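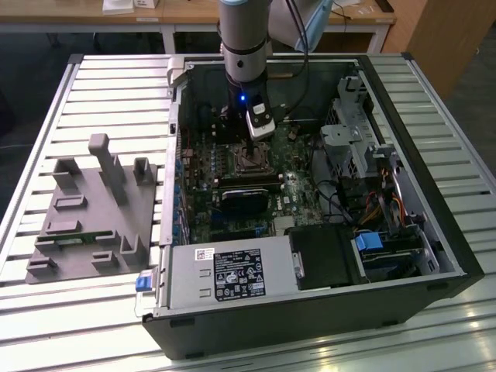
*The tower on its side with the panel off. Green board at the top, power supply along the bottom, bright blue tabs for the bits you're meant to pull.*

2018-09-20

Very long day with the computer and I've got a plaster on my thumb, so forgive the handwriting (I'll type this up later, which means by the time anyone reads it the handwriting won't matter, but I want it known that I suffered).

It's the tower from the Niluretti office, the one Aileen used for all the invoices until it started shutting itself off in the middle of them. She'd be halfway down a page, the fan would start up like a hairdryer, and then black. She put up with it for the whole summer! I'd have thrown it in the canal. When she got her new one she asked if I wanted this for parts and I said yes before she'd finished the sentence, and then it sat in my hall under the coats while I told everybody I was getting round to it.

Anyway, today I got round to it.

First thing I did was lay it down and take the side off, and I'd forgotten how much I like that moment. From the outside it's just a black box, the dullest thing in any room, and then the panel comes away and there's this whole little town in there. The board is a proper deep green, crammed with tiny parts, and there's a row of blue down the left-hand edge by the ports that looks like somebody chose it to be cheerful. I don't suppose anyone did. I stood and looked at it for a good while with a mug of tea, held well back, before I touched anything.

I like the blue plastic as well. Whoever designed this thing decided that anything you're allowed to fiddle with would be blue, so there's a blue latch poking out at the far end of the power supply and another blue tab standing up next to the drive carrier. Everything else is grey metal or black and says keep off. I wish more of life was done that way. I'd have known which bit of the boiler to leave alone in November, for a start.

The dust! Aileen's office is over the bakery and I think a fair amount of what came out of there was flour. It had got into the fins and gone to felt. I took it outside to the step and used the soft brush, then the can of air, then the brush again, and a great grey lump rolled out and went off down the path like a mouse. Next door's cat followed it with real interest. I did the fan with a cotton bud and a lot of patience, holding the blades still with one finger, which Edgardo once told me you must do and he was very stern about it.

Getting the cooler off was the part I'd been dreading. I've only done it once before, on the old Dela Peña machine, and that time the processor came up with it, stuck fast, and I made a noise that brought people in from the garden. So this time I ran the computer for ten minutes first to warm everything up, switched it off at the wall, and did the screws a little at a time, going corner to corner. Then a gentle twist, back and forth. Nothing. Another twist. Nothing. I put the radio on and had a biscuit. Came back, twisted again and it just let go with a small sticky sigh, and everything stayed where it should. I was so pleased I texted Imelda, who replied "well done?" with the question mark, so I don't think she grasped the scale of it.

It does look bare with the cooler gone, just the square metal frame and its little lever. I always think of that lever as the handbrake. The old paste had dried to something like the crust on a toothpaste tube, no wonder the poor thing was cooking itself. Cotton pads and alcohol, and far more of both than I'd expected. I kept thinking it was done, tilting my head under the lamp, and there'd be another grey smear along the side. Used up most of the packet. Must put cotton pads on the list, and also butter.

Then I stopped for lunch, which was the last of Erlinda's soup with an egg in it.

I rang Edgardo while I was eating to ask about the new paste, how much and what shape, and got twenty minutes on it. He is a pea man. His brother is a cross man, apparently, and they've fallen out over it more than once. Edgardo says a pea in the middle and let the pressure do the work, and if I spread it about with an old bank card he doesn't want to hear about it. I had been going to spread it about with an old bank card. I did the pea. He also asked had I written down which cable went where and I said yes, of course, and then I went straight back in and wrote down which cable went where.

My cable notes, copied here so I don't lose the envelope they're on:

- fat one with the clip: top corner of the board, clip faces away from me
- little square one: tucked in close, push till it clicks
- fan lead: only goes one way round, don't force it (I forced it)
- thin coloured ones at the front: took a picture on my phone and shan't trust myself beyond that
- flat one to the drive: came loose when I so much as looked at it

The thumb happened with the fan lead. The edges inside these cases are much sharper than they've any right to be, and I was leaning in at a silly angle and caught it on the metal. No harm to the computer. I did say a few words I'd not use in front of Maribeth.

Speaking of whom, she rang in the afternoon, right when I'd got paste on one hand and a screw balanced on the other, to ask if she could have the thing when it's working. I'd half had it in mind for the hall desk, but she's doing her Zinalgate course from the kitchen table on a laptop with three keys missing, and one of them is the E. She's been pasting them in! Every E, copied and pasted. So I said yes. It'll want a bigger drive for her. The one in there is 500 gigs and nearly all of it is Aileen's invoices and, for some reason, an enormous number of photos of one wedding. I've asked Aileen what she'd like kept. She says wipe the lot except the wedding, and the wedding isn't anybody in her family, so there's a story there that I'll get out of her over a glass of something.

The drive carrier slides out beautifully, I'll say that. I'd been hunting for a screw under there with the torch, getting crosser and crosser, when all it wanted was a squeeze and a pull. I put it back in and took it out again a couple of times just for the click.

The power supply I've left strictly alone. There's a big black label on top full of small print and warning symbols, and I'm happy to be warned. I gave the outside of it a wipe and cleaned round the vent with the brush. There's a small white sticker on it too with one of those square codes, and I did wonder whether scanning it would tell me anything, but by then my phone had gone flat from all the cable pictures.

Cooler back on in the middle of the afternoon. Corner to corner again, a half turn each, like doing up a wheel on the car. One of the springs pinged across the room and I had a bad few minutes on my hands and knees before I found it in my slipper. In it! I'd been walking about on it and thought I had a stone.

Then the fat cable, the little one, the fan lead (right way round), the coloured ones from the picture, the flat one, which came off, and the flat one again. I stood it up, plugged in the screen, and pressed the button with my eyes shut.

Nothing at all. Not a flicker. I went cold from the knees up. I checked the fat cable, I checked the little one, I took the memory out and blew on it and put it back, I considered how I'd tell Maribeth, and then I saw that I hadn't switched it back on at the wall.

It started first go. And so quiet! I had to put my hand at the back to feel whether there was any air coming. I left it running with the thermometer program open all through the washing up and kept popping in with wet hands to look at it, and it sat there perfectly calm. I opened one of Aileen's invoices in its honour. It was for 302 pounds, to Cloltument, for "assorted", and it stayed on the screen until I closed it myself, which is more than she ever managed.

Still to do: new drive (Edgardo thinks he's got one in a drawer), copy the wedding off, find the fourth screw for the side panel, the long one with the ridges. I'm fairly sure I put it somewhere safe. I've been through the saucer, the egg box and both cardigan pockets. Maribeth wants to come and fetch it at the weekend and I've told her to bring a blanket for the back seat and some idea of where she's going to put it, as her kitchen table won't hold a tower and a dinner at once.

Bed now. The thumb is throbbing and there's still paste under one nail. Butter, cotton pads, plasters.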